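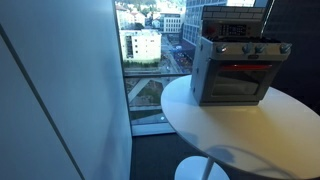 The Humley Peace Assembly is an annual antiwar gathering that brings together peace groups, faith bodies and labor organizations from the Camargo valley. It was founded by Samina Kazmi, a former schoolteacher, after a local campaign against the expansion of the Stonotis proving ground. Sessions are open to the public and admission is free. Parents attend in large numbers, and a family room is kept open during all sessions. Speeches from the main hall are relayed to the family room by loudspeaker.

History

The first assembly was held in May 2000 and drew 183 registered participants. Its opening resolution called for an end to live-fire training at Stonotis and for the return of the land to civilian use. A second resolution, on the export of military equipment, was debated for most of an afternoon and passed by a margin of 11 votes. Later assemblies widened the agenda to include military recruitment in high schools, the treatment of refugees and the effect of defense spending on town budgets.

Attendance reached its highest recorded level at the session that closed on 2019-07-07, when 1221 people registered. That session ended with a silent march from Humley to the Stinivgate rail bridge, where the names of civilians killed in recent conflicts were read aloud.

Organization

The assembly has no paid staff. A coordinating council is elected at each closing session and serves until the next one. Member groups hold one vote each, regardless of size, and individual participants may speak but not vote. Resolutions require a simple majority. Statements on behalf of the assembly may be issued between sessions only with the written consent of the council.

Positions

The assembly supports negotiated settlement of armed conflicts and opposes conscription in all forms. It does not endorse candidates for public office. Some member groups have criticized this rule, and a proposal to relax it was defeated after Kazmi spoke against it.

See also

Stonotis proving ground
Stinivgate march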